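Where Do the Dishes Go? Counter Space Around an Open Dishwasher

By Hidayah Wijaya and Reda Bennani
Sun 29 March

Background

Our course asked each pair to pick one household job and study the space it needs. We picked putting dishes into and taking them out of the dishwasher, because both of us had worked in kitchens where the machine was fine but there was never anywhere to put anything down. The work was done in the teaching kitchen at Skerkimard House. Our supervisor was Kristýna Dvořáček.

The question we started with was simple. When the dishwasher is open, how much of the counter next to it can a person use, and what gets in the way?

The kitchen

The kitchen has one long white counter with a glossy top. Behind it is a row of yellow-orange panels lit from the back, set in dark brown framing. The dishwasher is under the counter, 60 cm wide. When it is open, the racks sit lower than the counter top, so every plate has to be lifted up and over the near edge on its way to being stacked.

Drinks are kept out on the counter during the day. Most of them stand at the back close to the panels, and there is usually one that has wandered off toward the far end.

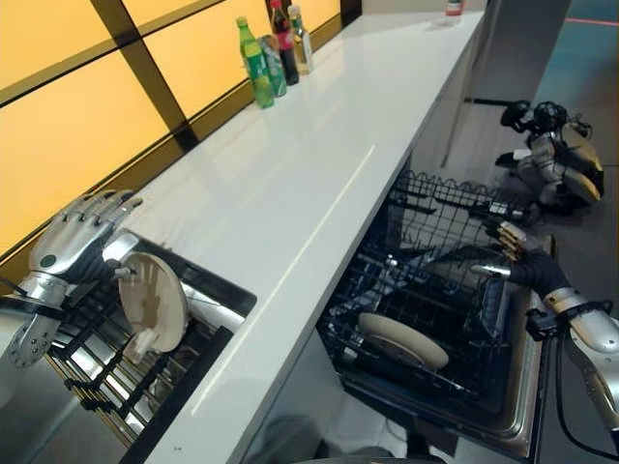
Figure 1. Drinks at the back of the counter, with a plate on edge in the rack below.

We left the drinks where we found them at the start. Reda wanted to clear them first so that each round would begin the same way, but Kristýna pointed out that people do not clear a counter before they unload a dishwasher. We kept them in and wrote down their positions before each round.

Method

We watched 17 rounds of loading or unloading. The dishes were beige plates, white bowls, and cutlery in a black basket with slots. For each round we made a sketch of the counter from above and marked three things: where the first item was put down, where the last item was put down, and whether anything already on the counter had to be moved.

We did not time the rounds. We had planned to, but in the first two the person stopped to talk and the times meant nothing.

Plates

Plates were the easiest. They stand on edge in the rack between the tines, so there is a rim at the top to take hold of. In most rounds the plates were stacked right above the rack, near the front edge of the counter. A stack of plates takes up the same area no matter how many are in it, so once the first one was down the rest caused no trouble.

The only problem was with plates at the back of the rack. To reach those, people leaned over the front ones, and twice the stack on the counter got pushed back with a forearm.

Bowls

Bowls took more room than we expected. People did not stack them straight away. They set each one down by itself, right side up, and only put them together at the end if they did it at all. 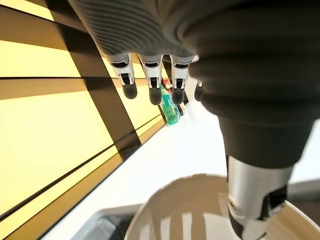

With the bowls set down one at a time, the free part of the counter got used up fast. In six rounds the bowls reached the bottles, and then the bottles were pushed farther back or to the side. That explains the odd one at the far end, which we first took for somebody's lunch drink. The large soda bottles were the most awkward, being tall and easy to knock with a sleeve.

The shine on the counter also came up here. Wael El Sherbiny, who did four of the rounds, told us he found it hard to judge where the bottom of a white bowl met a white surface when the light was streaking across it. We had not planned to look at color or light, so we only have his comment and our own impression, which is the same. We borrowed a light meter and set the room lights to give 500 lux at the front edge, but the reflection was still there. A matte top or a colored mat would be worth trying.

Cutlery

The cutlery basket was moved as one piece. Everyone lifted it out and put it down at the front of the counter, usually near the corner and often at an angle. It stayed there until the end of the round, when the cutlery was sorted into the drawer. Since it has a rim all around, it can be picked up from any side, and people took whichever side was nearest.

The trouble is that the corner is also where the plates want to go. When the basket came out first, the plates ended up farther along and each one had to be carried a bit more. When the plates came out first, the basket was put down behind or beside them. The second order worked better in our sketches, and Wael switched to it by himself in his last two rounds.
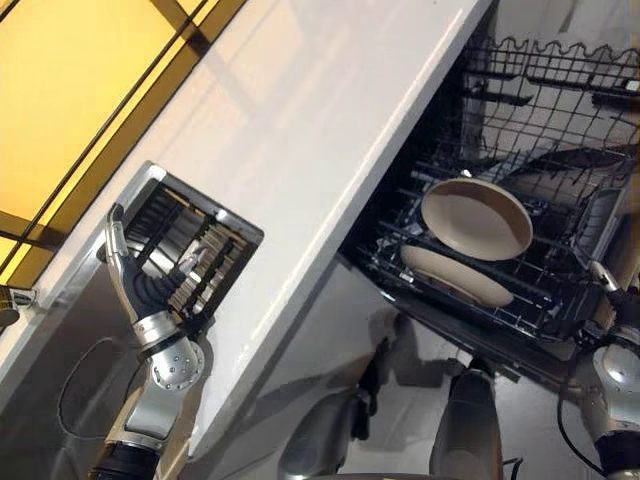

Findings

The strip of counter directly above the open dishwasher does nearly all the work. The back of the counter is hardly used except for storage, and the things stored there slowly move when bowls arrive.

Our suggestions for this kitchen are:

- Keep drinks at the far end, on a tray, so they move together.
- Take plates out first, then bowls, then the basket.
- Stack bowls as they come out.
- Put a darker mat on the counter for white dishes.

Limits

We studied one kitchen, and only five people took part, all of them students who knew what we were looking at. There were no glasses or pans in any round. Our sketches were made by hand and the two of us did not always agree on where an item had first been put down. Where we disagreed we used Hidayah's sketch, as she was standing closer.

We would like to repeat the rounds in May with the tray and the mat in place. Rachid Zaki has offered the smaller kitchen at Drenen for comparison. Its counter is shorter and the dishwasher is at the end of the run.

Other project reports

Tóth Hall: Sorting a Shared Pantry
How Far Do You Walk to Make Tea?
Drawer Dividers Made From Scrap Card
The Jellel Shelf: A Second Attempt
Folding Tables in Small Study Rooms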